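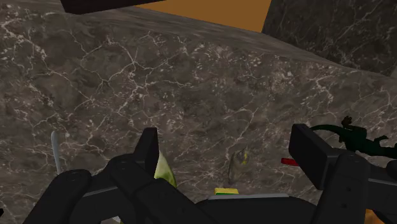
Questions I get about the Gerow sourdough class

Do I need to bring my own starter?
Nope! I'll send you home with a jar of mine. If you already keep one, bring it along and we'll feed them side by side.

How long does it run?
Four hours, with a break for soup while the dough rests. Doors open at 9 on Tuesday, and please don't come at 8:30, I'm still in my slippers.

What flour do you use?
Plain bread flour, 900 grams per person, which makes two loaves. I've tried the fancy stuff and my kids couldn't tell.

Can my teenager come?
Sure, 14 and up. Same price as you, sorry.

My loaf came out flat last time. Help?
Probably a cold kitchen (mine is awful in April). Give it another hour or two before you shape it.

Can I get a refund?
Yes, up to 5 days before. After that I can move you to another class.

Related
Joramance rye, step by step
Feeding a sleepy starter
Where to park in Gerow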